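Clalik opens its wheelchair and scooter loan point in Urkgate

Urkgate, 12/10/22

Hello from all of us at Clalik! My name is Evelien Boersma, I run the mobility desk, and I've been asked to write this press release myself because I'm apparently the one who talks about it most. So here goes.

From this week, anyone living in Urkgate can borrow a wheelchair, a mobility scooter or a powered trike from us and keep it for up to 100 days. You don't need a letter from your doctor. You don't need to prove anything about your condition either, and I'm very pleased about that one, having filled in more of those forms than I care to remember. You come in, you try a few things out, you sign a sheet of paper and you go home on wheels (or we bring them round, if getting to us is the whole problem).

I've used a wheelchair part-time since I was a teenager. I have a condition that affects my joints, and on a good day I can walk to the bus stop and back and you'd never know. On a bad day I can't get to the end of my own road. For years I didn't have a chair at all, as I didn't "need" one often enough to be given one, and I couldn't afford to buy one that fitted. I missed lectures, I missed birthdays, and I once missed a train because the lift was at the other end of the platform and I simply couldn't make it in time. When I finally got hold of a decent second-hand chair I went out every single day for a fortnight -- mostly to the shops, and I bought nothing!

That's where the idea came from. There are lots of people like me who fall between two stools, and there are others who are waiting for their own chair to be repaired or who have a relative coming to stay. We wanted something quick for all of them.

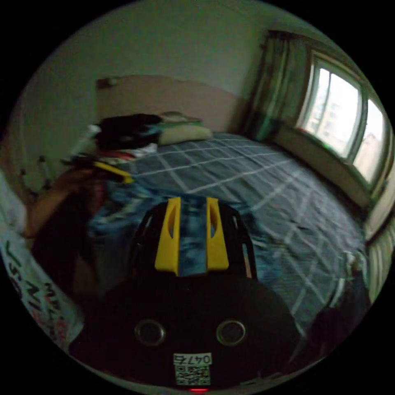 The scooters are the part everybody asks me about, so let me say a bit more. We have two kinds. The smaller one is the Terus, and it folds down far enough to go in the back of most family cars. It's happiest on pavements and in shops, and it turns in a very tight space. The bigger one is for longer trips and rough paths, and you'll want somewhere dry to park it. Whichever you take, we do a first ride with you, and before that we have a chat about home, as a scooter is only half the story if you can't get from the bedroom to the front door in the first place. Can you get out of bed without help, for instance, and is there room beside it to bring a chair up close? Those sound like nosy questions, I know, but they save a lot of grief later and you can tell us to mind our own business if you like.

Batteries get charged overnight on an ordinary plug. We give you the charger and a rain cape, and there's a card with our phone number on it that fits in a purse. If something goes wrong while you're out, ring us and we'll come and fetch you, scooter and all, anywhere within 5 miles of the loan point.

I can't write about any of this without mentioning Frans Kramer, who looks after the workshop. Frans spent most of his working life repairing bicycles and came to us when his wife started using a scooter and he couldn't find anyone local to mend it. He now does the servicing on everything we lend, and he's taught me how to change a tyre (badly, but it holds air). "People come in looking worried and they go out too fast," he told me when I asked him for something to put in here. "I keep telling them there's a dial for the speed. They find it when they're ready."

The money for the first batch of chairs came from Lambrechts, the family building firm on the harbour side of town. They've also put in a proper ramp and widened our front door, and they did the work over two weekends in October so that we didn't have to close. We're hugely grateful to them. They've asked me not to go on about it, so I'll stop there.

During our trial over the summer, over 100 people borrowed something from us. One lady took her scooter to her granddaughter's graduation. A student who'd been getting lifts everywhere from his flatmates borrowed a trike in July and told me he'd started going to the library by himself, in the evening, just because he fancied it. I know exactly what he means.

A few practical bits. The loan point is on the ground floor of the Clalik building in Urkgate, next to the post office. We're open Tuesday to Friday, 10 until 4, and there's level access all the way in, plus an accessible toilet with a hoist. Borrowing is free for the first 2 weeks and after that we ask for a small weekly charge, which we'll drop if it's a struggle. Just say so, quietly, and it won't be mentioned again. Under-16s are welcome with a parent or carer, and we have children's chairs in several sizes.

If you have a chair or scooter sitting unused in a shed, we'd love to hear from you as well! Frans will have a look at it for nothing and tell you whether it can be brought back to life.

Journalists who'd like to come and have a go are very welcome. Ring the mobility desk and ask for me, Evelien, and please wear flat shoes if you want to try the trikes.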